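2 February 2023

Today I was at my desk before eight, with tea and a list that was too long. The pilot in the care home starts soon and the sound sensors from Tudano still send alarms when a chair falls. For the night staff a chair and a person are very different things. In December we had 427 alarms, and 148 of them were furniture, doors or the television.
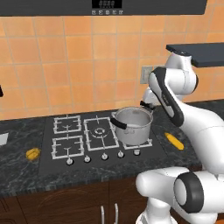
Yeison Apaza called at ten. He thinks we should ask the residents to record their own voices, calm and loud, so that the model learns them. I like the idea, but I worry about the consent papers. Some families signed for the fall alarm only, and a voice is a more private thing. We agreed that he writes one page in simple words and I bring it to the head nurse. 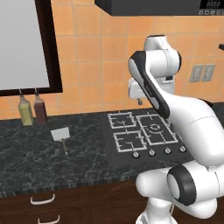 After lunch I read the offer from Triltach again. They want 300 euros per room — more than we planned — and the battery is not included. I wrote a polite answer and then made it shorter two times, as my first emails in English always become too long.

In the evening I called my mother. She asked if the machine would also hear her singing. I said yes, and she was pleased.

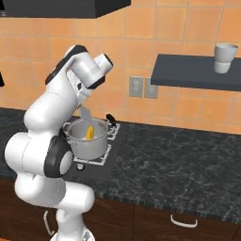 For tomorrow

Send the door recordings to Yeison. Ask Tudano about the chair alarms. Buy stamps.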